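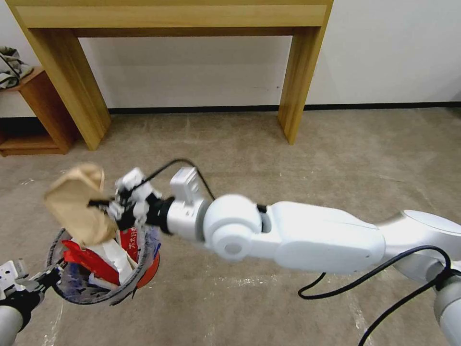
SECTION 2: BEFORE YOU BUY

Print this page | E-mail this page

Planning and budgeting for a two-armed Trilow

Revised 21 April 2026

Most of the questions that reach us after delivery could have been settled with a tape measure and a cup of tea beforehand, so please do give this section an unhurried read before you sign anything. It covers the household tidying set-up, where one arm steadies the bin and the other brings the rubbish to it.

1. Write down the jobs you want done, in plain words. "Put paper bags and wrappers in the bin in the sitting room" is a good entry. "Help round the house" is a lovely thought, but it won't tell you which grippers to order.

2. Decide between one arm and two. A small, light bin tends to slide or tip when something touches the rim, and on carpet it can lean as well. If you mean to keep the little bin you already have, budget for the pair. If you are happy to buy a heavy one, or fix yours in place, a single arm may do you nicely.

NOTE: A bin liner folded well over the rim gives the steadying gripper something soft to close on. Leave a generous fold, and put liners on your running costs from the start — people do forget them.

3. Measure the floor, and then measure it again with the furniture where it really lives. Allow 1,000 mm of clear space in front of the bin and 500 mm to either side. Console tables and low shelves may stay, as long as the elbow can swing without meeting them.

4. Walk the route of the cables. They need enough slack for the arms to reach fully, and slack has a way of ending up on the carpet.

CAUTION: Do not run a loose cable across a doorway or anywhere people walk. Price the Addo cable guides now and have them arrive with the arms.

5. Choose your fingers. The standard two-fingered Lornov gripper suits crumpled paper, wrappers and small packets. Order a spare set of fingertips for each arm, as they are the part that wears soonest.

6. Set money aside for the things that aren't the robot: delivery, a setting-up visit, the yearly service and a Vemberg care plan if you would like one. Ask for each as its own line on the quotation, so you can compare like with like.

7. Book your visit. Orders confirmed before the end of May can be fitted in with the summer deliveries. Please have the bin, the liners and a few bits of clean rubbish ready on the day — a scrunched paper bag is ideal for practice.

CAUTION: Glass, batteries and anything hot must not be part of your planned jobs. See Section 4 before adding to your list.

Print this page | E-mail this page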